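Wohnen & Haushalt | Schlafzimmer

Krümel in der Steppnaht

Dienstagabend, Bett abgezogen, und dann das: Zeug in den Nähten. Gesteppte Matratzen sehen toll aus, sind aber Sammelstellen. Staubsauger? Zu laut, zu schwer, und die Düse zieht am Stoff. Wir haben für die Novemberausgabe wieder zum Handfeger gegriffen. Weiche Borsten, Schaufel mit gerader Kante, fertig.

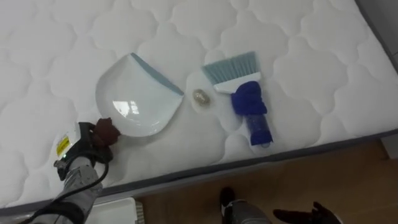 Erst fegen, dann kippen

Schaufel flach auflegen, Kante zum Krümel. Kurze Striche, immer den Nähten nach — nicht quer, sonst hüpft alles in die nächste Mulde. Grobes zuerst. Folienreste, Perlen, was halt so liegen bleibt. Feiner Staub kommt beim zweiten Durchgang.

Bei Farnmont gibt es Sets mit Gummilippe, Skondale verkauft Schaufel und Feger leider nur einzeln. Die Lippe lohnt sich, sie schmiegt sich an den Stoff. Und der Eimer gehört direkt ans Bett, nicht in den Flur. Wer mit voller Schaufel durchs Zimmer läuft, fegt zweimal. 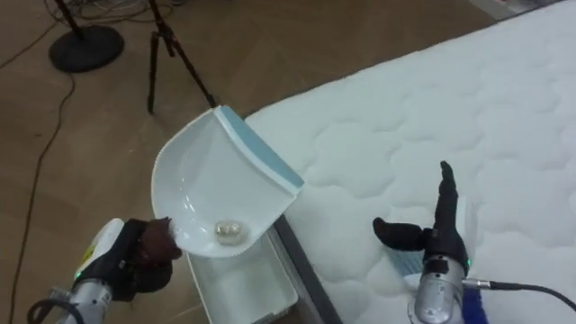
Danach Matratze lüften, bis zu 4 Stunden, Fenster auf. Bezug erst drauf wenn alles trocken ist. Borsten auskämen, Schaufel kurz abspülen. Alle 2 Wochen reicht völlig.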